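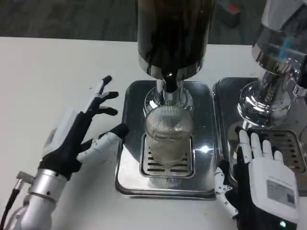

Glass on the center grate, both hands open. Drink task, teleop.

nkhunthong
Monday, 9:40 am
We have 447 demos of the drink task, all by remote control with gloves. The trained policy reaches the cup fine but closes the thumb late. Would you keep recording with gloves or move the fingers by hand for the grasp?

raimonds_u
Gloves. If you push the fingers by hand, your own arm ends up in the head view and the policy learns from it.

saithong7
Disagree in part. Glove thumb mapping is poor on most hands I have used. I pose the grasp by hand once, save the joint angles, and snap to them from the glove when the operator is close. Your arm is never in a recorded demo.

raimonds_u
Then you have one grasp for every cup position. It will fail as soon as the cup moves a few centimeters.
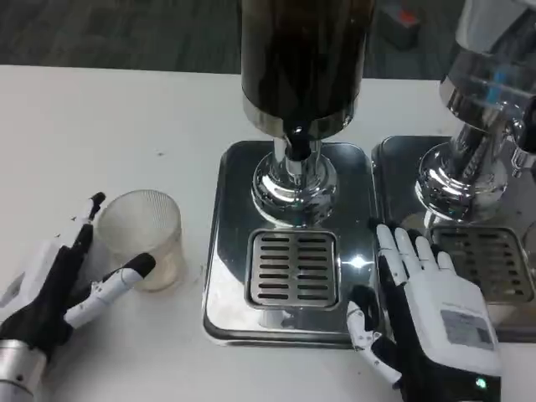 nkhunthong
Thumb timing varies a lot between our operators. Mayuree closes thumb first, Nipon closes everything together. I went back through the head view to see where they differ, and it starts before contact. With the cup left of the center tray, the fingers go behind it and the thumb comes across the front, so a late thumb has a long way to travel. The ribbed clear wall doesn't help the depth estimate either.

saithong7
So fix the operators first. One closing order, written down.

raimonds_u
Agree with that much — and drop the mixed demos before you retrain.

nkhunthong
OK. Thumb first, gloves only, new set in March.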